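手持夹爪采集杯子扶正任务，纸杯总被捏变形，数据还能用吗？

提问者：豆沙不加糖
浏览 2336 次

最近在做一个桌面整理的任务，内容是把倒在桌上的杯子和罐子一个个扶正，再摆到指定位置。示教用的是手持夹爪，人拿着夹爪直接在桌上操作，相机装在夹爪上，录完以后转成轨迹去训练策略。

目前录了60条，每条时长不等。硬一点的罐子基本没问题，难的是一次性纸杯。我用的是带蓝色指垫的平行夹爪，靠扳机控制开合，手上的力度稍微大一点杯壁就往里凹，松开以后杯口也不圆了。力度小了，抬起来的时候杯子又会往下滑。

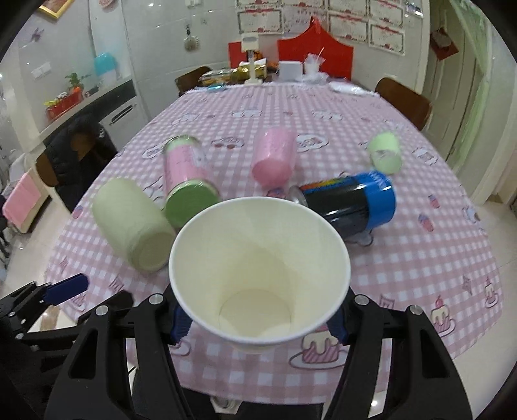
现在有几个地方拿不准：

一是夹的位置。我习惯夹在杯口卷边下面一点，不知道是不是应该往下移，夹杯身中段。

二是被捏凹的那些片段要不要删。删掉的话数据少了差不多三分之一，重录要花不少时间。

三是桌布。桌布是粉白格子的，上面印了蛋糕和茶杯图案，同事担心模型会把印的茶杯当成真的杯子，建议换成纯色的。我不太想换，因为最后部署的环境也不会是纯色桌面。

训练端用的是组里自己写的代码，机械臂那边是现成的六轴，夹爪和手持的这个是同一款结构。先谢谢各位。

补充：有人私信问为什么不用遥操作。试过，用主从臂录一条要花的时间是手持的好几倍，而且没有力反馈，纸杯捏坏得更多。

Maarten Desmet
获得 32 个赞同

按你的三点来说。

夹的位置：卷边下面一点是可以的。纸杯的卷边起加强作用，离它越近，杯壁越不容易凹。中段最软，夹那里变形会更明显。靠近杯底也比较硬，但杯子倒着的时候从底部夹，扶正的过程中指尖容易碰到桌面，手腕的角度也很别扭。我建议全部统一夹在卷边下面，同一个任务里不要有的夹上面有的夹中间，样本不多的时候，两种夹法混在一起，策略容易在中间犹豫。

变形的片段：看变形程度。轻微凹陷、杯子没掉、最后放稳了的，留着。捏到杯口明显变扁的删掉。原因在开合宽度上，你录的夹爪宽度是连续值，策略会照着学，人捏得过头，它也会捏得过头。另外检查一下宽度是怎么算出来的。手持夹爪如果靠图像识别标记点算宽度，指垫受压以后有弹性变形，算出来的值和真正的接触宽度会差一点。我们在 Vosia 项目里碰到过，机械臂回放时总是多夹进去两毫米，纸杯每次都瘪。后来做法很简单，先用一个硬杯子标定，再给闭合宽度设一个下限，纸杯单独用一个值。

还有一个录制时的办法：在扳机上加限位。用一小段硬泡棉垫在扳机后面，扣到底刚好是纸杯能承受的宽度。这样人不用一直控制手劲，每条数据的闭合宽度也比较一致。换硬罐子时把泡棉拿掉就行。

桌布：不用换，但不要只用这一块。印花图案是平的，手持采集时相机一直在动，视角变化大，一般分得开。如果60条全在同一块桌布上录，换个桌面大概率要出问题。至少准备三四块不同的，纯色的也放一块进去。

最后，60条偏少。物体有好几种，每种又有躺着、倒扣等不同姿态，分到每种情况没有几条。先把纸杯单独补够，再看效果。

路过的焊工

把杯子里装点水不就行了，有重量就不滑了，我们厂里试夹具都是这么弄的。

Cayetano Olmedo
获得 11 个赞同

楼上说装水，扶正任务里杯子本来是倒的，装不了。想增加重量可以在杯底粘配重片，不过那样训出来的策略换成空杯子又不一样了，不推荐。

我补充两点 Maarten 没讲到的。

第一是松开的动作。很多人只注意夹取，放下的时候一下子把扳机松掉，指垫有纹路，会带着杯壁往一边弹，空纸杯很轻，容易跟着倒。录的时候，杯底贴到桌面以后停半秒，再慢慢松，手完全离开杯子之后再往上抬。这半秒不要在后处理里剪掉。有些脚本会自动去掉静止帧，先确认一下你们的代码有没有做这一步。

第二是速度。手持录制容易越录越快，录到后面人熟练了，一抓一翻就完成，机械臂跟不上这个速度，回放时位置会落后，夹爪闭合的时候还没到位，结果是夹歪或者把杯子推走。我在 Kollau 做示教时会让操作的人跟着节拍器走，一个动作一拍，开始会觉得很慢，习惯了就好。已经录好的可以检查末端速度，超过机械臂上限的片段放慢播放再用，差太多的就重录。

关于数量，我们当时单个物体录到200条左右开始稳定，1000条以后提升就很小了。你的物体比较杂，这个数只能参考。

遥操作那边如果以后还想试，可以只用来补失败后的纠正动作，比如夹空了重新对准。这类片段在真机上录更有用，条数也不需要很多。

豆沙不加糖（提问者）

谢谢，泡棉限位昨晚做了一个，扣到底杯子不怎么凹了，就是泡棉用一阵会压扁，准备换成打印件。

查了代码，静止帧确实是默认去掉的，已经关了。桌布又买了三块，到了以后纸杯这部分全部重录，旧的先放着不删。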